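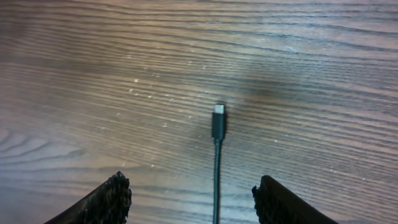
Grain on a wooden tabletop.

My sister-in-law paid $1648 for a dining table last year, and the tag called it "heirloom quality". She was told it would outlast her. The shop, a Plovari outlet on the ring road, would guarantee it for 13 months.

I have been turning that over ever since. If a maker believes a table will be handed down to grandchildren, why is it only willing to stand behind it for a bit longer than a carton of long-life milk?

"Heirloom" used to be a word you earned by dying. Somebody kept the thing, somebody else wanted it, and after a while the name stuck. Now it goes on at the warehouse. I have seen it on a $149 side table from Ilevon that came flat in a box with an Allen key. It may be a perfectly good side table. I own worse. But the word is doing a job the screws can't.

The usual defence is that buyers know it's just colourful language. I doubt that. People pay extra for it, and they feel a bit guilty when the legs wobble, as though they had failed to look after the family silver.

Then there's the other half of the bargain, which the catalogues skip. Somebody has to want it. Ask anyone who has cleared out a parent's house how many takers there were for the sideboard. My mother's Østergaard dresser was solid, heavy and well made, and it sat in my garage for 10 years while every cousin admired it and measured their hallway and said no. In the end it went to a neighbour for the price of the petrol.

So by all means buy the nice table – buy it for the dinners you'll have at it. Ask how long the guarantee runs and who fixes the legs. And if the salesperson mentions your grandchildren, ask for that in writing too.

Contact Grastum Weekly | © Grastum Weekly 2024 | Back to top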